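Speaker notes — "Small rules for people who work next to an arm"
Ewan Baxter's session, second slot after the coffee break
Version 2021-04-09, please do not print the older one

Before starting: water, clicker, check that the fonts did not change on the hall computer. Ask the people at the back if they can hear me. Speak slowly. Ruby-Lee says I always finish slide 3 before the people have finished reading slide 2.

Slide 1. Title

Say thank you to Ewan for the invitation. Say my name and that I work at Zavmont, in the group which collects demonstrations on table tasks: cloths, packages, cups, things of this kind. I am not a certified safety assessor. What I present today are our house rules, how we came to write them, and which of them we had to write again.

The formal standards exist and they are necessary. I will not go through them. Fabrice Roussel covered them this morning and he did it better than I could. My subject begins after the risk assessment is signed, when a person comes to the table at nine o'clock and wants to begin.

Slide 2. Where the rules come from

Our first rule book had 50 pages. It was written at a desk, by me mostly. Mackenzie Dhillon took it to the floor for one week and came back with it full of pencil marks. Most of the marks said "when?" or "who?". I had written "the work area shall be kept clear" and had not written who clears it, and at what moment.

So each rule now has three parts: a person, a moment, and something which can be checked by looking. If I cannot check it by looking, it goes to another document, which we call the background paper. It is a good paper. Few people read it.

(Pause here. Somebody will ask for the paper. I can send it by mail.)

Slide 3. Words we use

Keep this short.
Operator: the person who moves the arm, by any method.
Second: the person who stands at the stop button and has no other task.
Surface: the plate or table where the objects are placed.
Near field: all that the wrist camera sees at very close distance.
Session: from the arm is powered until the arm is parked. A coffee break ends the session. There was some discussion on this and I lost it. Now I agree with the others.

Slide 4. The surface

Rule 1. The operator names each object aloud before the first movement, and the second repeats.

It feels like school, I know. But it takes a few seconds, and it has found a pen, a phone and one time a pair of glasses which did not belong to the task.

Rule 2. Soft objects are written in the log with their color and their state. "Cloth" is not sufficient. "Cloth, teal, crumpled" is sufficient. A folded cloth and a crumpled cloth are different tasks, and when Mereana Lockyer sorted our first 500 episodes she found that the log said only "cloth" for all of them. She had to open each recording. She was very polite about it.

Rule 3. Packages with printed text stay in the original package, with the label on it. In the first year we removed the labels for a cleaner look, and after this we could not say which package was which.
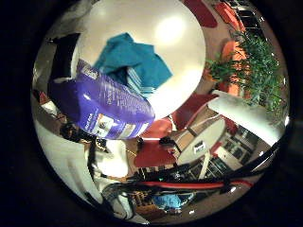
Near field is the part of the rule book which changed the most. Our old text said that the operator must have a free view of the target. This is too weak, because a free view from the standing position says little on the view from the wrist. With the purple package so close in front of the lens, the lower left of the white disc is covered, and the operator who looks only at this picture does not know what is on that part. The cloth is easy to see and it takes all the attention. So the rule is now: if an object covers a part of the surface in the wrist view, the second says in words what is behind it, and the operator waits for these words.

Ask the audience: who of you works with only one camera view? Usually many hands go up. Do not comment, go to the next slide.

Slide 5. People at the rim

Wide lenses make persons small. A colleague who is near enough to be touched can look like a small figure at the border of the circle, bent and easy to miss. For this reason we have Rule 6: the wrist view is never used to decide that the area is free of people. Never means also when it is late and there are only two of us.

The second decides it, with the eyes, standing up. The second says "clear" and the operator repeats "clear". If the second sits down, the session stops. I had written "should remain standing if possible" and Ruby-Lee deleted the last two words. She was right.

Our visitor rule is connected with this. A visitor stands where the second can see both the visitor and the arm without turning the head. Management did not like it, as the nicest place for visitors is the other side. They accepted it after we let them play the second for one hour.

Slide 6. Cables

I spend more time here than the audience expects. Of all stops which we logged up to August, the largest group had nothing to do with the program or with the gripper. It was cables.

Three points, slowly:

Cables are looked at in the full range of the movement, with the arm moved slowly by the operator. At the park position every cable looks fine.

One cable, one owner. If a cable has no owner, it is taken out at the end of the day. We have a box for such cables. The box is full.

Nobody adds a cable during a session. If you need it, you park, you add, you do the slow movement again. It costs four minutes. People will tell you they do not have four minutes.

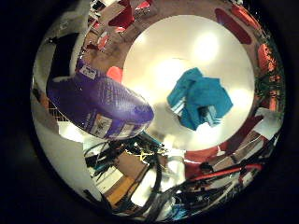
Wrist view, same table. Black cables in the lower half, short yellow cord among them.

Let the audience look for some seconds before I speak.

Ask: what did you see first? In my tests with new colleagues they say "the cloth" or "the white thing". It is natural, they are bright and in the middle. The cables are the larger risk for the movement and they come late, if they come. For training I use this kind of view with the simple instruction "begin at the rim and go around". After the round, you may look at the center.

Do not promise that this solves it. It is a habit, and habits get weak. We repeat the exercise when a person was away for more than two weeks.

If there is time: talk about the color of cords. We had the idea that each function gets a color. The idea is good and our execution was poor, because the suppliers send what they have. Barbieri, who builds our tables, proposed printed tags at both ends. Tags work better for us. Write the tag by machine, not by hand. My handwriting was an incident of its own.

Slide 7. Reflections

Shiny surfaces give bright spots in the camera view. The rule is short: before the first episode the operator moves to the three start positions and looks whether a bright spot is on the object. If yes, move the lamp or the object. Do not change the exposure in the middle of a set. If you must change it, close the set and open a new one, and write it in the log.

We made this mistake with a set of 1089 episodes. In the middle somebody corrected the exposure, with good intention, and did not write it. All files are fine one by one. Together they are two sets which pretend to be one. We still use them, but with a note, and each new student asks me on the note.

Slide 8. The log

Show the form. It fits on one page. Fields: operator, second, surface, objects with state, cables checked yes or no, rim checked yes or no, exposure, free text.

The free text field is the most useful and the one which stays empty. We tried Pusent, a small tool for voice notes, and now the free text is longer and sometimes funny. The voice note goes to the same record, so it can be found later. A note in a chat program does not count as a log. I repeat: does not count. (Look at Mackenzie here if Mackenzie is in the room.)

One question I always receive is if a yes/no box is honest, since people tick it without looking. Yes, this happens. Our answer is that the second ticks, the operator signs, and one session per week is watched by a third person. It is not perfect. I would like to hear what you do in your place.

Slide 9. What we stopped doing

Stopped: the red tape on the floor. The table moved, the tape did not.
Stopped: the long meeting after every stop. Now it is five minutes at the table, standing.
Stopped: counting days without a stop. People began to avoid the button. A stop is cheap and I want many of them. I say this to each new colleague on the first day, and after it I ask them to press the button, so that they know how it feels under the hand.

Slide 10. Open points

Shared rooms. Our rules suppose that we know who comes in, and in a shared room with chairs and plants and other groups this is a weak assumption. The Firurum people write on it at the moment and I have seen the draft. Ask them, they sit on the left side.

Two arms at one table. We have one second for both today. I think it must be two. No budget decision until now.

How many episodes can one operator do before the attention goes down? We set the limit by feeling. Mereana wants to do it properly, with 1000 episodes and a fixed protocol, and needs a partner lab. Put her address on the screen and leave it there during the questions.

Questions

If they ask for our risk assessment: it belongs to the company, I cannot share it. The rule book I can share.
If they ask why so many rules are spoken aloud: a spoken word is heard by two people at the same moment. A screen is seen by one.
If no questions come, Ewan has prepared one on the cable box.

Give back the microphone. Last time it came home with me in the jacket.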